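Tuvalport Help > Data collection > Simulation

Head camera view is rolled in recorded demos. Discard or keep?

Asked by njf_lab, Fri 21 May
Tags: simulation, teleop, camera-extrinsics, two-arm

I am collecting teleoperated demos of a mobile two-arm robot going through interior doors in simulation. Target is 400 episodes, and I have most of them. Playback looks fine in the external view. In the onboard view, a large part of the set has the whole house leaning hard to one side. Joint states and base pose in the log look sane. Actions replay without error in Zerkum 2.

Two questions. Is this a known export problem, and can I train on these episodes if the tilt is the same in all of them? Policy input is the onboard RGB plus proprioception, no depth. I have attached a typical step at the bottom.

3 answers

Nélida Figueroa
Accepted

Check the extrinsics before you delete anything. Pull the camera-to-base transform from step 0 and from the last step of a few episodes.

If it is constant, the mount is rotated in your robot file. The images agree with the actions, and a policy can learn from them as long as evaluation uses the same mount. It will not transfer to a robot with a level camera. In that case fix the mount and re-render from the logged states. You don't need to drive the episodes again. My last set was 4000 steps per episode and re-rendering ran overnight on one card.

If the transform changes during the episode, look at whether the camera hangs off a link that moves. Then the roll is real motion and you should keep it, but log the camera pose with each frame.

If the transform is constant and level but the picture still leans, the exporter is reading the quaternion in the wrong order. We hit that in February going from Tritstead to Zerkum. One expects w first, the other expects w last. Same cure, re-render.

Whichever it is, don't mix rolled and level episodes under one camera name. Give them separate keys.

Jong-dae Ha

Agree with the above. Adding that rotating the images afterwards is a poor substitute. You get empty corners, and cropping them off costs you the outer part of the view. With a gripper that close to a doorway I would want those pixels.

Also filter on what the camera can see. I drop any episode where neither gripper is in view for 30 consecutive steps before the doorway. Your sample passes, one gripper is clear and the end of the other arm shows over the body. The white body panel takes up a lot of the lower center, so consider raising the camera while you are editing the mount.

guest_oberg

had same thing in Öberg, reinstalled and it went away. might be the driver

Comment from njf_lab: Transform is constant and not level. Mount is wrong in the robot file. Re-rendering now, thanks.

Attachment (1)

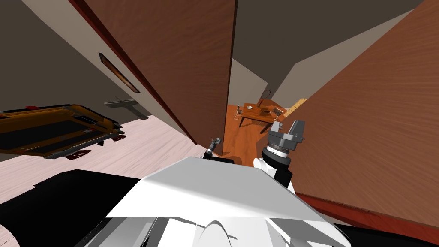 Onboard view at the doorway, before re-render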